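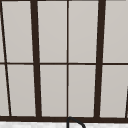

Sidance opens its doors to neighbors

More than a few families gave up a sunny Saturday to wander through the Sidance workshop on Drevov Street, where the household robotics team held its first open day and, by the look of the coffee urn at noon, could happily have used a second one.

The busiest corner belonged to Nasent, the simulated kitchen in which the team's robot software practices its chores before it gets anywhere near real dishes. Visitors could take the controls and look around from the spot above the sink, with the dark faucet curving up from the pale countertop and the big window behind it, and plenty of them (grandparents very much included) were in no hurry to hand the controls back. The team has built 378 kitchens so far, and the software runs through 3,000 practice rounds in a night, a figure that drew a low whistle from the back row at the morning talk.

The Qureshi Room next door hosted 3 short demonstrations, each with space for 70 people, and the last of them ran well past its time because the children kept thinking of one more question. Would it ever learn to make pancakes? The team said they would love that too, but wiping the counter comes first.

Sidance hopes to do it all again in June, with more chairs.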